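Plonstead Equipment
Home / Benchtop automation / Two-arm cells

Londik Two-Arm Bench Cell

Status: to order
Condition: new
Sold as: arms, rail, tabletop, enclosure panels, control box
Price: by written quote only
Page revised January 4, 2023

Read this before you ask for a quote

We sell this cell, and we talk more people out of it than into it. Most of the requests we get start from a video, and a video is a poor way to plan a purchase. If you have a job that is repeated all day, with the same part in the same place, you don't want two arms. You want a fixture and one arm, or a fixture and a person. Our single-arm bench units cost less and break less.

The Londik makes sense for groups that need two grippers working over the same small area, on objects that change from week to week. That mostly means research groups, training programs and a few product teams who are still finding out what they want to automate. If you need a cycle time you can promise to a plant manager, stop here and call us about something else.

What comes in the crate

Two arms, left and right, with grippers fitted
Mounting rail, aluminum, black
Tabletop with support frame
Enclosure posts and wall panels
Power supply and control box
One set of spare gripper fingers
Printed assembly guide (short, and it assumes you have built a frame before)

What does not come in the crate

Computer. The maker's sheet says "standard workstation." We have asked twice what that means and got two answers. Budget for a good one.
Lighting. The panels keep the view tidy for the cameras, but they do nothing for shadows.
Cameras. The gripper brackets are included. The cameras that go in them are a separate line on the quote, and so is anything mounted above the table.
Baskets, trays, test objects. You will buy more of these than you expect.
Emergency stop with a second button. One button is included. For a cell this wide we think you need one at each end.
Cable duct. See the section on wiring.

Size and services

Outside width, assembled: 162 cm
Outside depth, assembled: 133 cm
Power: one ordinary wall circuit, not shared
Air: none
Floor: level, ground floor preferred
Access: open on the long side, where the arms are mounted

Measure your doors. The tabletop ships in one piece and does not come apart. Last April we had one go back to the warehouse over a stairwell, and the buyer paid freight both ways. We didn't enjoy sending that bill and we would like not to send another.

Leave room to stand and work along the rail side. The bases, most of the wiring and every bolt you'll want to reach are there. Pushing that side against a wall to save floor space is the most common planning mistake we see in the sketches people send us.

Claims we don't repeat

The maker's brochure is cheerful. These are the lines from it that we have left off our own page, and what we think of them.

"Ready in an afternoon." The frame goes up in an afternoon. Getting both arms to agree on where the middle of the table is took our own bench technician most of a week, and he has done it before. Count on a week of someone's time before the first useful run, then add whatever your safety people need.

"Handles everyday objects." It handles some of them, with an operator who has practiced. Round and firm is easy. Soft, shiny, flat or heavy is hard. Don't accept a demonstration on objects the seller picked, and that includes demonstrations by us. Send a box of your own things.

"Human-like dexterity." We have no idea how you would measure this and we doubt that they do.

"Virtually maintenance free." The gripper servos are wear parts. The maker's own service table asks for a check every 300 hours, which is easy to miss because it is printed at the back. On a cell that runs every working day that comes up fast. Put the hours in your budget, and put a spare servo set on the first order - the lead time for one is longer than you will want to wait with a dead gripper.

Wiring

This deserves its own section because it is where the money leaks out.

The wrist cables run on the outside of the arm. That makes them easy to replace and easy to snag. You need enough slack for the wrist to turn all the way and not so much that a loop gets between a gripper and whatever it is reaching for. There is no setting in the software for this. Someone has to move each arm by hand through its whole reach and watch the cable.

At the base end, plan on slotted duct along the front of the rail. Buyers leave it off because it looks like trim. Then the first loose connector turns up and they spend a day tracing it. Duct is cheap, and we will cut it to length for free if it's on the same order.

Small boards and adapters tend to end up sitting wherever there's a flat spot. Give them a proper box, or at least a strip of fixing tape. We charge for repairs to boards that have been knocked off an open ledge, and the warranty does not cover them.

Enclosure: Girnell panels or your own

The wall panels are made by Girnell and can be ordered plain or printed. The printed ones cost more. Whether they help depends on your cameras and your software, and the evidence we've been shown is thin: two slides and a phone call. If your own engineers ask for a pattern, get the pattern. If the only one asking is a salesperson, get plain white and print something on paper first to see if it makes any difference to your results.

Rails and small baskets can be hung from the enclosure walls. They're handy for props. Watch the height, and keep anything hung on the back wall clear of the space where the grippers come together.

Warranty

Parts: 60 days from delivery on grippers, longer on arms and frame (the written quote has the dates)
Labor: not included
Travel: charged at cost

Sixty days is short. We have told the maker so. Unpack and test in the first week, even if your room is not ready, because a cell that sits in its crate for two months is out of gripper cover before it has picked anything up.

Compared with the Bhuiyan bench pair

The other two-arm unit we carry is the Bhuiyan. Buyers ask which is better, and we don't have a clean answer.

The Bhuiyan has stiffer arms and internal cables. It holds position better and it looks neater. It also costs a good deal more, and when a cable does fail inside an arm, the arm goes back to the maker. The Londik is looser and plainer, and most faults can be fixed at your own bench with a hex key and a part from the drawer. For a group with a patient technician, we lean toward the Londik. For a group without one we lean toward neither, and suggest renting time on someone else's cell until that changes.

Budget lines people forget

Setup time, in paid hours
Spare servos and fingers
Second stop button
Lighting
A sturdy stool at the right height for the operator
Test objects, replaced as they get scuffed
Somewhere to put the crate
Training for a second operator, so the cell does not stop when the first one takes leave

Add these up before you compare quotes. In our experience they come to around 133 percent of what the buyer had penciled in for "extras," and that is for careful buyers.

Questions to put to any seller, us included

How many of these have you set up yourselves, and can we speak to one of the owners?
Who answers the phone when an arm stops mid-run?
What is the longest you have waited for a gripper part?
Will you write down which of our objects it could not pick up?

If the last one gets a vague reply, walk away. We keep a list of failures from every trial and send it with the quote. Gleice Conceição on our bench writes those lists, and she isn't gentle.

A fair kind of first task

Start with picking from a basket. It sounds dull, and it will tell you more than a stacking trick. Play food is fine for this: peaches and bell peppers are close enough in size to share a tray and different enough in shape to trouble a gripper. Use a low tray with open sides. Have both arms reach in from opposite sides, and look at whether one wrist gets in the other's way and where the cables go when it does. Slices of play toast in a toaster are a meaner test, and we'd leave them until the basket is boring.

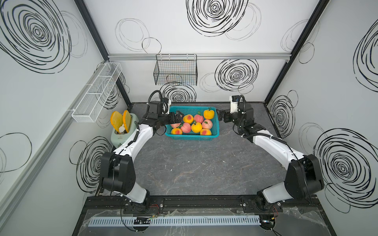

Quotes and trials

Send the room measurements, the door widths and a short list of objects through the quote form. Trials are by appointment at the Plonstead bench. Bring your own objects and your own operator if you have one. Quotes are good for one month and we do not call to chase them.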